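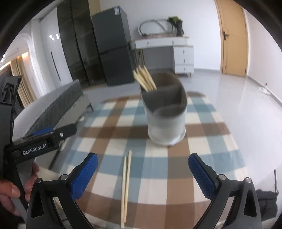

Table-Setting Station Inspection Checklist – with Comments

Site: Plillton canteen, Rasstead building
Completed: 17 Dec 2019
Covers: dining tables, hand-held grippers, the automated sorting line in the wash area
Next check due: after the line is moved to its second bay

Mark each item OK, FIX or STOP. STOP means the station is not used until a supervisor has signed it back in.

1. Table and cloth
Cloth lies flat where people are working. OK
No cups or hot dishes on the table during gripper work. OK
Comment: Checkered cloth in use. Staff asked whether a plain one would be easier to work on. Passed to Undon, who supplied the grippers.

2. Utensil holder and chopsticks
Holder stands on its base, away from the table edge. OK
Chopsticks stored together in one compartment. OK
Loose chopsticks on the cloth set out in pairs. OK
Splintered chopsticks pulled before the shift. FIX
Comment: The sorting line handles up to 1,000 pairs before it asks for a check. Splinters used to be caught by hand at the sink. With the line running, the person loading it has to look for them, and that step is not on the loading card. Add it.

3. Hand-held grippers
Both pads seated and clean. OK
Pivot pins tight, no play in the links. OK
Fingers stay on the grip and clear of the linkages. OK
Grip size suits the user. FIX
Comment: Two workers with small hands report sore thumbs near the end of a session. Sessions are now 14 minutes, then a change of task. Ask Undon for a smaller grip.

4. Floor and walkways
Bags and straps kept out of the walking path. FIX
Cables clear of feet. OK
Litter picked up before work starts. FIX
Comment: Bag hooks were promised in September and have not been put up. Smooth floors are slippery when wet – mop after the shift, never during.

5. Sorting line, wash area
Guard closed before start. OK
Stop button reached from both ends. STOP
Comment: The far end has no button. When four people worked the sink, someone was always next to the switch. Now one person covers the whole length. Chauhan to fit a second button. Belt service is due at 4,000 cycles and the counter has not been reset since the last one.

6. Staffing and training
Everyone on the rota has done the loading session. OK
Hand washing method still known by all staff. FIX
Comment: Newer staff have only used the line. Run one hand-wash shift a month so the canteen can open if it is down. Staff moved from the sink to table setting say the work is drier and easier on the back, but there is less talk during the shift. Breaks are back to being taken together.

Open items go on the board by the kitchen door. Item 5 stays at STOP until the second button is tested from both ends.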